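作業ノート:白い作業台と浅い黄色の箱

1月14日(土) 記入者:Aurelio Vidal

いいね 2 コメント 2 シェア 0

今日は土曜日なので、工房は静かでした。午前中から、小物の仕分け台のことを考えました。前回のノートで「台の上の物が多すぎる」と書きましたが、そのあと何も変えていませんでしたので、今日やりました。日本語のまちがいがあれば、コメントで直してください。

1. 台の上を片づける

まず、台の上の物を全部となりの棚に移しました。ねじの袋、古いラベル、Oltuselの試作で使った布の切れはし、ペン立て。ペン立ては毎回「ここにあると便利」と言って戻す人がいます(私もその一人です)。今回は棚の二段目に置きましたので、使ったら二段目に返してください。

そのあと天板をふきました。白い天板は、よごれがすぐ見えるので好きです。Toledoの工房にいたときは、こげ茶色の古い台を使っていて、小さい黒いワッシャーを落とすと、夕方まで見つかりませんでした。白い台ではそういうことが少ないです。ただし、手前のほうは光が強く当たって、白いラベルを置くと読みにくいです。ラベルを読む作業は、少し奥でするほうが目が楽だと思います。

ふくときは、ぬらした布を固くしぼって、奥から手前へ動かします。アルコールはまだ使っていません。天板の表面に合うかどうか、私はよく知りませんので、Lastauの説明書を読んでから決めたいです。説明書は棚のいちばん下の青いファイルに入っているはずですが、今日は見つかりませんでした。

2. 箱の場所を決める

仕分けた物を入れる箱は、四角くて浅い、中が黄色い箱にしました。前は深い灰色の箱でしたが、底に残った小物が見えなくて、手でさぐる必要がありました。黄色なら、黒い物も銀色の物もよく見えます。壁が低いので、指をまっすぐ入れなくても取れます。

場所は左の奥です。はじめは真ん中に置いてみましたが、腕を動かすたびに袖が当たりました。右の奥も試しましたが、私は右手で部品を持つので、右側は広く空けておきたいです。左ききの人は反対がいいかもしれません。来週、みなさんの意見を聞きます。

黒いケーブルは台の左奥、ふちのところに沿わせました。手前に出すと、箱を引いたときに引っかかると思います。テープで止めるかどうかはまだ決めていません。テープの跡が白い台に残るのは、少しいやです。
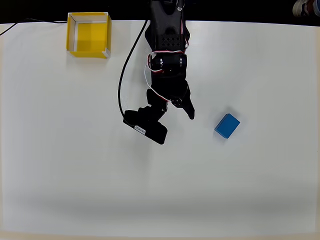

3. 仕分けの手順(仮)

箱の位置が決まったので、手順も書いておきます。まだ仮のものです。

・袋を開ける前に、箱の中が空かどうか見る。
・袋の中身は、いちどに全部出さないで、手のひらにのるくらいにする。
・金属の物から先に箱に入れる。布やひもは後にする。
・まよった物は箱に入れないで、台の右手前に置いておく。
・終わったら、箱を持ち上げて、下もふく。

四番目は私の習慣で、正しいかどうか分かりません。まよった物を箱に入れると、あとで「だれかが決めた物」のように見えて、だれも確認しなくなります。9月にClindicoの注文でそれが起きて、長さのちがうねじが二本、最後まで残りました。

午後に、この手順で小ねじを100個だけ仕分けてみました。深い箱のときより早いと感じましたが、時間は計っていませんので、感想だけです。腰は少し疲れました。台の奥に箱があると、体を前にたおすことが多くなります。箱をもう少し手前に出すか、いすの高さを変えるか、どちらがよいか考えています。

4. 在庫のメモ

棚の小ねじは、数えたら983個でした。帳面には960個と書いてありました。多いほうにちがうのは、たぶん返却した分を書いていないのだと思います。帳面の数字は鉛筆で直して、横に日付を入れました。返すときも、取るときと同じように一行書いてください。

布の切れはしは数えません。袋に入れて、Oltuselと書いておきました。使わないなら捨てたいので、必要な人は袋に名前を書いてください。

5. 次にやること

・青いファイルを探す(Lastauの説明書)。
・テープの代わりに、はがしやすいケーブル止めを見てみる。
・箱をもう一つ買うかどうか決める。同じ色だとまちがえるので、二つ目は別の色がいいです。
・いすの高さを、ほかの人にも試してもらう。

帰る前に見たら、ペン立てがもう一度台の上にありました。棚の二段目に戻しました。

コメント(2)

「左ききです。箱は右奥でお願いしたいです。使ったあと左に戻します。」

「青いファイルは私の机にありました。すみません、月曜に返します。」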